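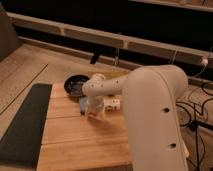
A clear plastic cup and a black bowl on a planked wooden top.

I have been told three times since March that I need to clear my table. The advice comes from magazines, from a woman on the radio on Sunday mornings, and most recently from a leaflet pushed through my door by a firm called Plullness, which will come to your house in Purkville and teach you to own fewer bowls.

The argument runs like this. A bare surface makes a calm mind. Every object left out is a decision you have put off, and if you put off enough of them you end up tired and snappish without knowing why. Plullness says its method takes 17 days. At the end of it your table will have nothing on it, and you will presumably stand beside it feeling marvellous.

I don't believe a word. I have sat at bare tables. They are in banks and in the offices of people about to tell you something you would prefer not to hear. Given the choice I'll take a table with a plastic cup on it, and a dark bowl towards the back corner that might get filled with something later on. Wood looks better with things on it anyway. Those long light-brown planks with the thin seams between them are handsome enough, but they were put together to hold things up.

What bothers me more is the arithmetic. Say you put a cup away after each use and fetch it out again three times a day. Over a year that makes 1095 trips to the cupboard for one cup. The leaflet does not mention this. It does mention a set of matching storage boxes, sold separately at £67, and I would like someone to explain how a person with too many things is helped by buying boxes.

My neighbour Colm Mulligan went through with it. He did the full course and I will admit his kitchen looked very smart. He also spent most of the following fortnight opening drawers. The bowl he used every day had gone up to a high shelf because it was the wrong colour for the worktop, and he was eating his porridge out of a measuring jug. When I called round last week the bowl was back out, next to the kettle, with his keys in it. He seemed calm enough to me.

There is a fair point buried in all this. A table so crowded that you eat standing up is no use to anyone, and I have lived in a flat in Hebden where that was the case. But the cure was to move the newspapers, and it took me almost an hour and cost nothing.

The leaflet has a tear-off slip for a free first visit. It is on my table, under a mug, and it can stay there.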